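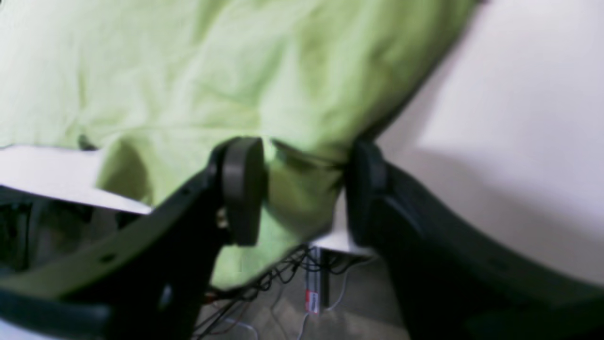 Pale lime-green cloth with soft folds and creases.

Pladari green is a family of bright yellow-green colors used on cloth, and also the name of the dyeing tradition that grew up around them in the Pladari valley. The shades run from a pale, almost milky lime to a deep leaf color with a touch of olive. Greens like these are some of the hardest colors to get from plants, and the story of how a small farming valley became known for them is a wonderful piece of textile history.

Name

The color takes its name from the valley, although the dyers there long called it simply "the second yellow." The name makes good sense once the method is known. Each piece starts out as a strong yellow and turns green only after a short dip in blue. Cloth merchants in the port of Estton began writing "Pladari" on their bales to tell the valley's cloth apart from the duller greens sold by the towns downriver, and the label stuck.

Dye plants

Very few plants give a lasting green by themselves, which surprises many people who look at a hillside full of leaves. The green in a leaf comes mostly from chlorophyll, and chlorophyll fades quickly on cloth. Dyers in many parts of the world solved this by layering yellow and blue, and the valley dyers became remarkably good at it.

The yellow comes from weld, a tall, narrow plant that likes poor, chalky ground. Weld gives a clear, cool yellow with no orange in it, so it makes a fresh lime when blue is added. The blue came first from woad and later from imported indigo. Older workshops kept both, and some dyers still prefer woad for the palest shades.

Method

Cloth is washed, then simmered gently with alum, a mineral salt that helps the dye hold. It rests overnight and goes into the weld bath the next day. Good water matters a great deal. The valley's springs run over limestone, and hard water brings out the best in weld – the yellow fairly glows.

The blue dip is the exciting part. The cloth goes into the vat for a very short time, often less than a minute for the lighter greens. It comes out yellowish and changes color in the open air as the blue develops. A few extra seconds can carry a piece from lime to leaf green, so matching two lengths of cloth takes real skill. The Kurian workshop book, the fullest surviving record of the craft, lists 47 recipes, and 8 of them differ only in the length of the blue dip.
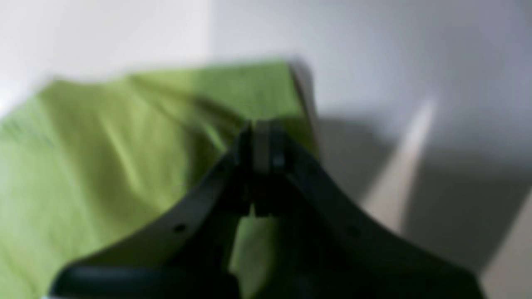
Lime-green cloth, with a darker olive and brownish shadow along one edge.

Appearance

Yellow-greens are lively colors, and they change a lot with the light. On the top of a fold, lime can look nearly washed out, while the shaded side turns toward olive or even brown. Painters have known this for centuries and often mix shadows on yellow cloth with a little green or umber. Dyers in the valley judged their work in loose heaps for the same reason, and a piece that looked flat when bunched up went back for another bath.

The palest shade was traditionally called "sprout," and the deepest "pond." Between them were two more, making four named grades in all. The grade was set by eye against a reference cloth, and each workshop guarded its own set.

Trade and decline

The cloth traveled by cart over the Pistonow pass, a trip of 114 miles to the docks at Estton. The first loads left in March, as soon as the snow allowed. Sprout was popular for linings and summer curtains, and pond sold well as table covers.

Factory dyes changed all this within a generation. They were cheaper and far quicker, and they did not depend on the weather or the weld harvest. Most of the vats were filled in. Several of the stone rinsing basins survive, however, and the one above the Pladari mill still fills from its original spring.

Revival

Interest in plant dyes has brought the craft back in a small but very lively way. Weld is being grown again on the lower terraces, and summer classes teach the whole process from seed to finished cloth. Modern dyers have also tried the old recipes on cotton, which takes the color more softly than wool or silk does.

Care

Weld is one of the more lightfast plant yellows, but it usually fades before the blue does. An old piece left in a sunny window may therefore drift toward a gray-blue over the years. Cool water and mild soap are best, and pieces are dried in the shade.

See also
Weld (plant)
Woad
Mordant
Chartreuse (color)

Page last edited 1/16/18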